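Clesterthorpe Toy Library
Minutes of the planning meeting, September 22, 2021

Present: Marisol Quintero (chair), Duván Alvarado, Rocío Carhuamaca, Amparo Pacheco, Leidy Ospina (minutes)

Minutes of the last meeting were approved with one fix: the Salazar puzzles went to the north branch, not the south.

Shape blocks
Marisol opened with the good news that the block sets are our most borrowed item this year, 51 loans so far, and everyone was delighted! Duván has been trying layouts for the sorting table at the open house and he is very happy with how the colors look on pale wood. His idea is to put out just a few shapes at a time, with plenty of bare board between them so small hands have room to move things (and to build, which they will do whatever we plan). Stars, hearts and cylinders are all in. Rocío loved the mix and asked that children be free to sort by color or by shape as they like.

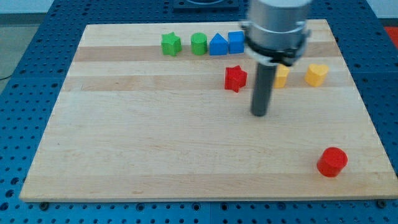

Amparo wondered if we should start the youngest ones with color only, as her group at the Skavero playroom got there much faster that way and then took up shapes on their own. Good discussion followed. Agreed to let the two-year-olds begin with color and to leave the older children to it.

Agreed also that the board stays flat on the table and gets a wipe between groups. Duván to write a short card for parents, four lines at most, large print.

Budget
We have $642 in the activities fund. Rocío proposed keeping $600 of it for the December toy swap, which went so well last time that we all said yes before she finished. The rest goes to card stock and new drawstring bags.

Storage
The Sornik bins are holding up beautifully. Leidy to relabel the lids. Amparo still has the spare key.

Meeting closed after cake. Next date to be sent by email.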